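January 3, 2026

Festival planning, day one back after the break. Power and sound for the Buvberg weekend in April.

Went through the stage list again. Buvberg has the main stage and the barn. Prirneo want the small tent for the acoustic sets, and they moved their headliner to the second night, so the changeover sheet from last month is no good. I've crossed it out in the binder. Don't use it.

Capacity numbers as they stand: barn 533, tent still waiting on the fire office. The old barn figure of 561 was with the side doors open and no bar inside. The bar is staying inside, so use 533 for ticketing. 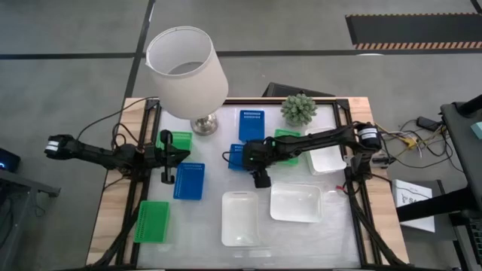 Fergal Mac Giolla called about the clash with Wososura. They have put out their dates and it's the same weekend as ours, two valleys over. He thinks we lose the campers but keep the day crowd. I think we lose some of both. Either way the dates stay, the deposit on the field is paid. He is going to ask whether they'd share a shuttle from the train station. Shared bands are a bigger problem. Two of ours have been approached for their second night and one has not answered my last email.

Stage plot for the barn:

- drum riser back center, same as last time
- monitors on 5 separate mixes, no more than that off the small desk
- bass amp stage left, away from the brick wall
- keys need their own power drop

Tried the 70 foot multicore on paper and it reaches the desk only if we run it along the wall and skip the overhead route. Needs checking on site with the real cable. Door crossing needs a ramp.
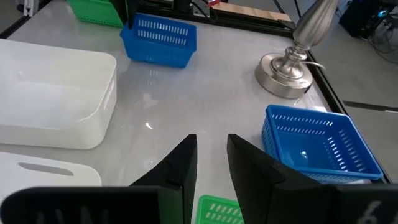
*Black gripper fingers over the light gray tabletop.*

Corrigan sent the generator quote. It covers the main stage and the food row but leaves out the tent, even though I had it on the request. Wrote back. If they can't add it, the tent runs off the barn supply and we drop the extra wash lights. Prirneo won't like that but their set is mostly two guitars and a fiddle. 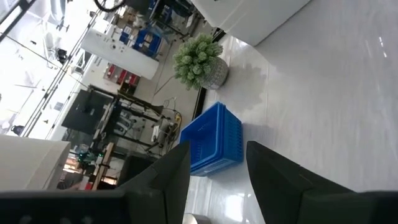 Noise limit is the same as last year at the fence line, with the main stage off at eleven. The barn can go later with the doors shut. That means the fans have to be running before the doors close, and last year they were on the same circuit as the dimmers and buzzed all through the slow numbers. Separate circuit this time. Marked on the plan in red.

Still open:

- tent capacity
- reply from Corrigan
- second-night slot before the headliner
- who has the spare DI boxes, there were some in the gray case

Fergal has the keys to the store if anyone needs to look.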